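Gudetel Kitchen Set - README

Last touched July 6, 2018, by Elínborg Bach

Hello, and thank you for downloading this. The Gudetel set is a collection of simulated kitchen episodes that we put together at Duvau while we were working out how an arm might share the staff kitchens at our Flullen site. I have tried to write down what is in it, how it came about and what it has meant for the people who work in those kitchens, as that last part tends to go missing from pages like this one and it is the part I get asked about most.

Background

The kitchens at Flullen feed people on every shift, and the kitchen team spend a good deal of their day on small jobs that sit between the real cooking: warming things through, filling and boiling, putting cups out, wiping down and starting again. The plan was to hand some of these to an arm on the counter. Before anyone agreed to that, the team asked to see it done in simulation first, with a say in which jobs were picked. I thought that was a very fair thing to ask, and the task list you will find in tasks.txt is theirs far more than it is mine.

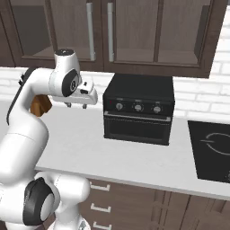

Warming food was the first job the kitchen team put forward, and they had strong opinions on it. At busy times somebody ends up standing by the oven waiting when they would much sooner be getting on with the vegetables. The simulated counter therefore has a toaster oven with three round knobs along the top of its front, and a good share of our early talks were about whether the arm should ever be allowed to turn one. We settled on no for the time being. In this release a person sets the heat, and the arm opens and closes the door and moves the dish. Anything on the cooktop also stays with the cook, and I don't expect that to change (nor would I like to be the one to suggest it!).

What is in the download

episodes/ - the recorded runs, sorted into one folder per job
scenes/ - the kitchen layouts the runs were made in
tasks.txt - the wording of each job, as the kitchen team wrote it
notes/ - comments from the people who watched the runs back
splits/ - the lists we used for training and for testing

There are 40 episodes for each job. Every episode has the arm's joint positions, the state of the gripper, the rendered views and a mark for whether the job was finished. The unfinished ones have been left in on purpose, so please do check that mark before you train on anything. A couple of people have missed it and had a rather puzzling week.

How the runs were made

The runs were driven by hand, using the Buthelezi controller, by 6 people from the kitchen team. None of them had done anything of the kind before. We gave them an afternoon to get used to it and then let them go at their own pace, in paid time, with their shifts covered. I mention the paid time because the first plan had them doing it in their breaks, and the team quite rightly sent that back.
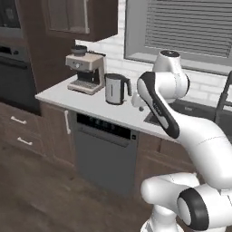 Hot drinks came next, and here the discussion went in a direction I had not seen coming. Several of the team told us that making the morning drinks was the one point in the day when they had a proper chat with the people they feed, and they had no wish to hand it over. So the drinks jobs in this set stop short of serving. The arm may move things into place and tidy up after, and the person does the pouring and the talking. You will see this in tasks.txt, where the wording is "get ready" and never "make".

What has changed for people so far

It is early days, and I would rather be plain than cheerful. No hours have been cut, and there is a written promise on that which runs until October, when it will be looked at again with the team in the room. Two of the drivers now spend part of their week checking new runs, at a higher rate of pay. Others have said they find the whole business a bit tiring to think about on top of a full shift, and their comments are in notes/ along with the rest, with names taken out and nothing else altered.

Known gaps

Liquids are not simulated, so a full kettle and an empty one behave alike. Nobody else is ever in the kitchen during a run, which is a long way from any kitchen I have worked near - please don't treat these episodes as telling you anything about safety around people. The lighting hardly varies. Version 2 of the scenes should help with the lighting, at least.

Using the set

You are welcome to use it for research and teaching. If you change the task wording, please say so in your write-up, as the drivers do read what people send us. Questions and corrections can come to me at Duvau. I am slow to reply during stocktaking, but I do get to everything in the end.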